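4.2 The open day

Utent was shown to the public for 2 hours in June, between the coffee urn and the fire door. More than 800 people came through the building. Of these, 344 stopped at our table and 40 filled in the form, several of them to ask where the restrooms were. Erick Nzioka ran the demonstration and answered the question "Will it take my job?" with a patience we did not know he had.

The planner (Codex) was left exactly as in Section 3. The lights were not, as the hall had its own ideas.

Figure 3. Wrist view of the metal part, with a gripper finger at the upper right.

Visitors, we found, judge a robot mostly by how long it sits still. Pauses that we log as pose estimation were described on the forms as "thinking," "sulking" and, once, "lunch." Most of our pauses come from shiny surfaces, and Figure 3 is a fair sample of the trouble: the glare wipes out much of the texture on the raised round face in the middle, while the smaller, darker face beside it keeps its scratches and white flecks. We therefore weight the darker regions more heavily in Section 5. 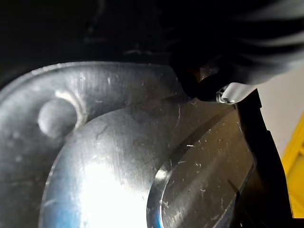
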